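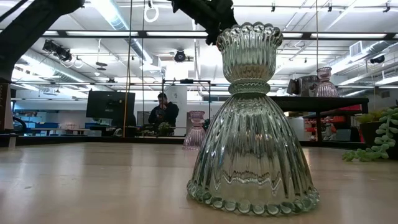
Ribbed glass on the pale table, clear at the front and pink behind.

About us

Lollside Glass buys, cleans and sells second-hand pressed and ribbed glass. We deal in vases, celery glasses, cake stands, sundae dishes and the odd lamp base. The business was started by Treasa Rafferty, who still does most of the buying and writes all the listings.

The first stock came from a house clearance in the Ní Mhurchú family, 16 crates of it, wrapped in newspaper. It took most of a winter to sort. Some of those pieces are still on our own shelves and are not for sale, so please don't ask about the blue comport.

What we sell

Most of our stock is clear or lightly tinted. Pink sells fastest, then green. Shapes with a narrow waist and a flared top are popular with people who only want to put a few stems on a windowsill. They hold tall flowers upright without wire or foam.

We don't put a maker's name on a piece unless there is a mark or a matching page in a pattern book. If the listing says "maker unknown", we have looked and not found it. Dates are given by decade.

How we check it

Every piece is washed by hand in warm water with a soft brush, as grit collects in the ribs. Beaded and scalloped rims are checked with a fingertip and then under a lamp. Small chips between the beads are easy to miss, and they are the commonest fault in this sort of glass.

Faults are listed in plain words - chip, scratch, bubble, cloudy base. Mould lines and small bubbles from the making are normal and are mentioned only if they show. We do not grind or polish rims.

Packing and delivery

Orders go out on Tuesdays and Thursdays. Each piece is double boxed with paper in the hollow parts and a collar round the waist. Please keep the packaging for 14 days in case you need to send anything back. If something arrives broken, email a picture of the box and the piece and we will refund you.

Selling to us

We buy single pieces and whole collections. Send the height, the width of the rim and a note of any damage. Replies usually take four working days, longer in March when we do the stock count.

Lollside Glass, Unit 4, Hineck Yard. Visits by appointment.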